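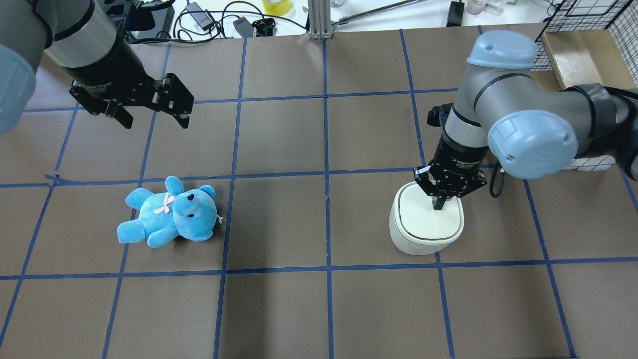 So I finally gave in and bought varifocals. My optician (Anum Bukhari, lovely woman, endless patience) has been dropping hints for three years, and every time I told her I was fine with one pair for driving and another for reading. I was not fine. I was the person in the Palcombe Co-op holding a tin of tomatoes at arm's length.

The first thing to say is that choosing the frame took far longer than the eye test. You need a bit of depth in the lens for varifocals, so the narrow little rectangles I've worn since college were out. Anum put me in a big round tortoiseshell pair that made me look like an owl with a mortgage, then some clear plastic ones my daughter would have loved, and then a matt green pair by Tranivier, which I'd never heard of. I put them on and that was that! They sit properly on my nose, which is a bumpy one, and they don't slide when I look down.

Then came the lenses, and the price list. There were three levels. The basic ones have a narrow clear bit down the middle and go swimmy at the sides, and the dearer ones widen it out. I dithered for ages and rang my friend Snædís from the car park, who has worn them for years, and she said to get the middle ones and spend the rest on a nice weekend. So I did, although with the frame and the anti-glare coating it still came to £400. Ouch. Faisal Tarar at work got his online for a quarter of that and he's perfectly happy, but he's got a simple prescription and I've got one eye doing something completely different from the other.

They took 9 days to arrive. I wore them out of the shop and nearly fell off the kerb.

If you've never had varifocals, the floor is the odd part. You look down through the reading bit and the pavement comes up to meet you, all soft and bendy. Stairs were horrible for the first few days. I went down ours holding the rail with both hands and my chin on my chest, as instructed. Point your nose at what you want to look at, Anum said, and I walked round the house muttering "nose, nose, nose" at the kettle.

By the second week it had mostly settled. I can read a menu and then look up at whoever I'm having lunch with, and they've got a face! I can see the dashboard and the road. Knitting is a joy again. The computer is still a bit of a pain, as my screen is too high and I end up tipping my head back to find the right strip of lens, so by four o'clock my neck is stiff. I've lowered the monitor by taking away the two cookbooks it was standing on and that has helped a lot.

I did go back once to have the arms bent in a touch behind the ears, no charge, five minutes. Do go back if yours feel wrong, even slightly.

Next job is sunglasses. I can't face paying for varifocal ones as well, so I'm thinking plain distance lenses with a brown tint, in my old frames if they'll take them. Has anyone had old frames reglazed? Did they survive it?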